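Section 6: Getting the fishing side quest done in Trumevwood

If you've followed me this far you've got the boat, the cheap rod and a save point at Jevdale. Good! Now for my favourite bit of the game, and the bit I got most wrong on my first go.

Before you start, check your bag. You want at least 35 bait and one empty slot for the lantern. I went in with a full bag once and had to drop a perfectly good helmet in the reeds.

1. Fast travel to the Jevdale jetty and sleep at the inn until evening. The old ferryman only turns up after 8pm in game time.

2. Talk to him twice. The first chat is just him grumbling about the weather, the second one gives you the quest marker.

3. Row north until the music changes, then hug the left bank. There's a current on the right that drags you all the way back to the jetty, and yes, I've done that more often than I'd like to say.

4. Tie up at the broken mill and equip the cheap rod. The good rod from Panudside is too strong for the small fish here and the line snaps every time.

5. Catch six silver dace. Wait for the second dip of the float before you press the button — the first is always a nibble.

6. Hand the fish to the cook in the mill. Pick "They're fresh" when she asks, then open the chest behind her for the lantern.

Note: the dace only bite until midnight. If you run out of time, sleep in the boat and carry on the next evening. Your catch is kept.

Caution: save by hand before you open the chest. The autosave in the mill is a bit flaky on the older version, and I lost over 42 minutes to it.

With the lantern lit, row back out and look for the blue glow under the bridge. That's the way into the Tsoukalas caves. The door costs 1,553 coins, so sell any spare pelts at the mill first (the cook pays better than the Jevdale shop). Don't hand over the lantern when the gatekeeper asks for it, or you'll be feeling your way through the first cave in the dark.

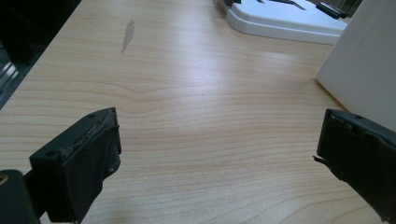
Can I come back for the lantern if I skip the chest?
You can, as long as you haven't paid the gatekeeper yet. After that the mill is locked until the end of the chapter.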